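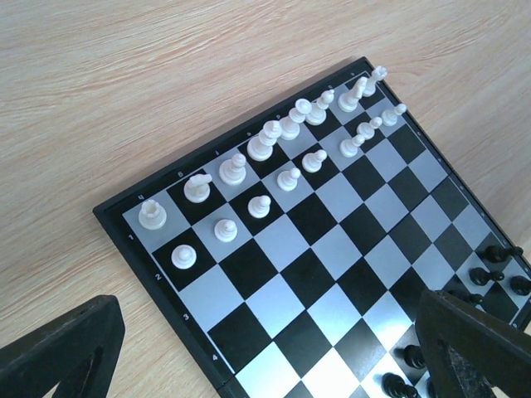 Does anyone still play chess by post, a reader asked after our August piece on pen pals, or has the internet finished it off? They do, and I've now spent a very happy afternoon finding out how. I met the woman who runs Wamard, a postal chess circle, at Seixas, a café with steamed-up windows and enormous cheese scones, and she arrived with a shoebox under her arm.

The shoebox was full of postcards. Lighthouses, donkeys, a pier in the rain, a whole run of vintage railway posters. On the back of each one was a move, sometimes two, and then whatever the sender had room for. "The move takes up half an inch," she said. "After that you've got all this space, so people tell you about their runner beans."

Wamard began with six people who had met on holiday and didn't want to stop playing each other when they got home. It has 200 members now, most of them in Britain, with a good handful in Portugal and a pair of sisters in Canada who play everybody but each other. There's no joining test and no rating. You fill in a form, say how strong you think you are ("everyone says 'rusty', including the really good ones") and get an address in the post.

I asked her how long a game takes.

"Oh, ages! Eighteen months is quick. I had one that went on so long that we'd both moved house by the end, and he'd learnt to drive."

Doesn't she get impatient? She looked at me as if I'd asked whether she got impatient with Christmas. She keeps several games going at once, so there is nearly always something due, and she likes hearing the letterbox and not knowing which one it'll be. The card gets read standing up in the hall. The chess part has to wait until the evening, when she sets up the position and has a good long stare.

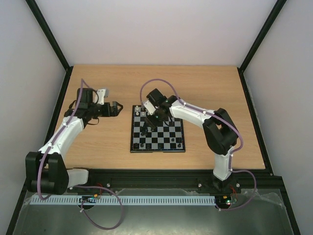 8 min read

What surprised me most was how much people cheerfully get wrong. With days to think, I'd imagined every game would be close to perfect, but she laughed until she had to put her tea down. "You would not believe the howlers. I once thought about a move for a week, wrote it out beautifully, put a stamp on it, and as it dropped into the postbox I saw I'd given away my queen. I could still hear it landing."

There are no take-backs once a card is posted. That's the one rule she is really strict about, along with the reply time: players have 48 hours from when the card arrives to send an answer, though holidays and illness stop the clock, and so does "general life" if you drop your opponent a line. She had tried a longer limit, but cards ended up behind toasters.

Computers are left to people's consciences. Any phone could find a better move in a second, and she knows it. "But then what have you got? You've won a game against somebody's nan in Lovis, and you didn't even play it." She can remember one member who she suspected of getting help. His replies were brilliant and there was never a word about his garden. He drifted off after a year.

The rest seem to stay for good. Plenty have ended up meeting, and every summer there's a picnic where people who have been swapping moves for years finally put a face to the handwriting. Very little chess gets played at it, she said, because everyone's talking.
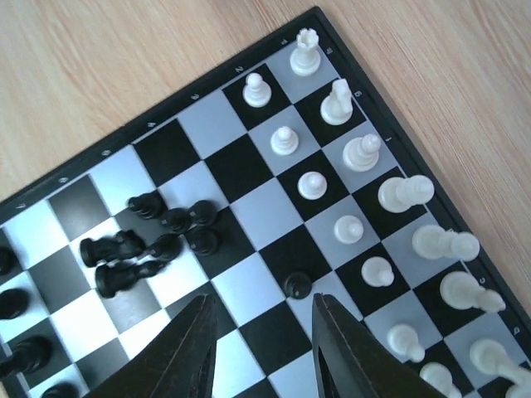

Writing the moves down is the bit that worries newcomers, and she swears it can be learnt over one cup of tea. Every square has a letter and a number, and you say where a piece is going, so a knight to f3 is just Nf3. She tells beginners to get a board with the coordinates printed round the edge, like the one in the photo, with its small white numbers going up one border and letters along another. Then you read the square off as you would on a street map. After a few months you stop looking. She can do it with her eyes shut now, and did, reciting the opening of her favourite game while I held the scones.

Finished games go to Doleo, the circle's newsletter, which she types up at the kitchen table and sends out each quarter. It has printed around 1,000 of them so far, and players are asked to add their own comments. Some are very learned. Her favourite just says "Panicked here."

I wanted to know what she'd say to someone who last played at school and lost to everyone. (I was asking for myself, and I think she could tell.)

"Come and lose slowly," she said. "It's much nicer. You get a postcard every time."

She took a blank form out from under the donkeys and slid it across to me. I put myself down as rusty. My first card came yesterday, a picture of a windmill, with e4 on the back and a long and very useful paragraph about slugs.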